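3.2 Bed making in the rented rooms

The second group of rooms in our study belongs to a small guest house in Rondport, which we call Bultwood in this paper. The mattresses in Bultwood are large for the size of the rooms, and one long side is usually pushed to the wall. This position saves floor space, but it changes the work of making the bed. The person can reach the far edge only by leaning over the mattress or by kneeling on it. Londoño, in an earlier work on hotel labor, describes the same problem and names it "the blind side" of the bed. We keep this term.

We divide the task into two stages. In the first stage, the fitted sheet is put on and its edge is pulled down at the blind side. In the second stage, the top sheet is opened and spread. The two sheets in a set often have different colors, and this made the stages easy to separate when we coded the records (Figure 5).

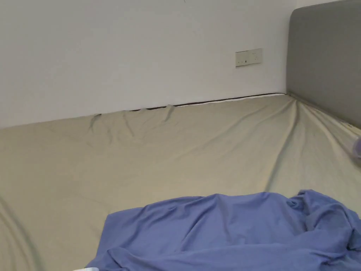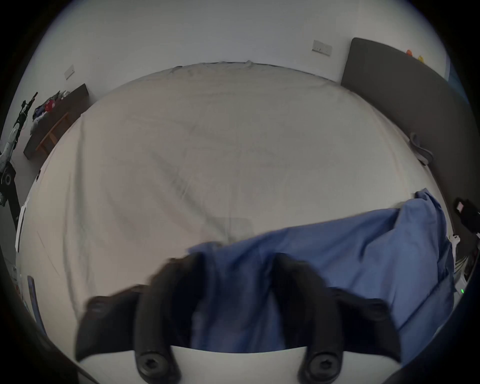 Figure 5. A bed in Bultwood with one edge along the wall. First picture: the pale fitted sheet, the gray headboard and the wall plate. Second picture: the blue sheet, still crumpled, on the fitted sheet.

Three points should be noted. First, the fitted sheet can look finished while the far edge is not fully covered. In the first picture of Figure 5, a thin dark band of piping or mattress trim is seen between the sheet and the wall, near the headboard corner. We coded such cases as "partly covered", also when the rest of the surface was smooth. Second, small wrinkles in the fitted sheet were accepted by most participants, who said that the top sheet would hide them. Third, the corner between headboard and wall was the place where participants stopped most often. Some of them pushed the sheet down there with a flat hand, and others left it for the end and then forgot it.

The spreading of the top sheet took up to 9 attempts before the participant was satisfied with the position. We did not find a clear relation between the number of attempts and the experience of the person. This question is discussed again in Section 5.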